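Imholm Sofa with Chaise, Cream
by Clula

Long low seat, chaise at one end, thick rounded arm at the other. Adjustable headrests, tilt up or leave flat. Tufted back. 221 cm along the back, 66 cm deep before the chaise starts. Floor stock only at this price. 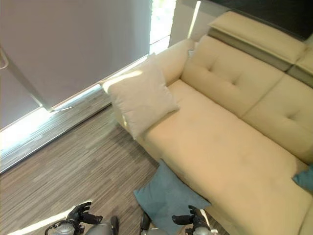

Imholm in cream, headrests up.

Colour is a warm cream, goes a bit yellow in direct sun so bring a paint chip if your matching walls. Smooth fabric, wipes down OK. Teal scatter cushions are the Fokwood square, sold seperately in packs of 2. Big pale cushion comes with the sofa.

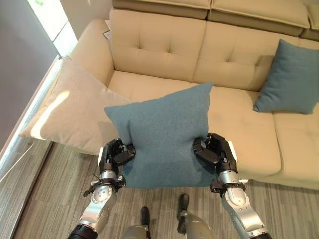
Wanigasekara: Had ours since September. Seat is firmer than I expected, took a few weeks to give. Headrests are great for telly. Would have liked a spare cover for the big cushion.

Spare covers now on order, ask at the counter. Fokwoods plump up best with a good shake, corners pulled out. Stand them on a point against the back or tuck one in the corner, whatever suits.
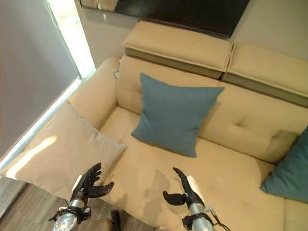

DELIVERY & RETURNS

Comes in two boxes. Measure your doorway first please!! Metro delivery extra, regional by quote. 30 days to return, unmarked, feet and bolts included. Cushions no return once the bag is opened.

Prices updated 18 July 2020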